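Leave the Brown Edges Alone

I have bought old prints for many years, mostly engravings of factories and harbours, and I want to argue against a habit which I see more and more in the trade. Sellers clean the paper before they offer it. They bathe the sheet, they bleach the spots, they press it flat, and then they write "excellent condition" in the listing.

I think this is a mistake, and sometimes it is a small dishonesty.

Last October I compared two copies of the same view, the Stomstead tannery seen from the river. One was offered by Baltovetti for 200 dollars, with brown margins and a crease in the corner. The other was at Kyriakidis for 934 dollars, very white, in a new mount. I asked both shops if the paper had been treated. Baltovetti answered the same evening and sent me a picture of the back. Kyriakidis answered after 14 days that the print was "conserved to a professional standard", and this does not tell me anything.
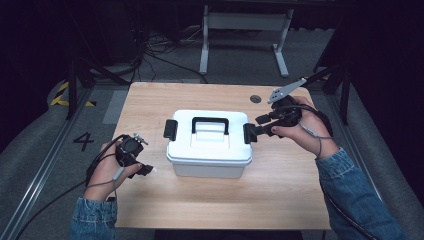
I bought the brown one. When I took it out of its old backing I could still feel the edge of the plate pressed into the paper, and the black ink had its full depth. On many washed prints which I have handled, the plate mark is nearly gone and the colour of the sky is weak, as if somebody had put it behind a curtain. A buyer who sees the listing only on a screen cannot know this. He sees white paper and he believes that white is better.

I understand the other side. Acid in a cheap mount will harm the sheet, and mould must be treated. Nobody should leave a valuable print to rot for the sake of a principle. But this work should be done by a paper conservator, it should be written down, and the paper should travel with the print to its next owner. Dastora, the auction site where I do much of my looking, has more than 3,000 prints in its catalogue and not one line in its form where the seller must declare cleaning. There is a box for the kind of frame. There should be a box for bleach too.

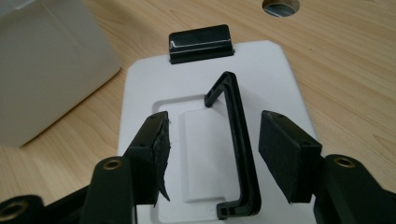 A reader who saw my first draft objected that most people buy a print to hang it in the hallway, and they do not want a stain looking at them every morning. It is a fair remark. My reply is that they may choose the white copy with pleasure, if the seller has told them how it became white.

For my part, I will continue to ask for a picture of the back, and when I don't receive one I will keep my money. The Stomstead view hangs now beside my desk with its crease and its brown margins, under ordinary glass, which I should probably change before the summer.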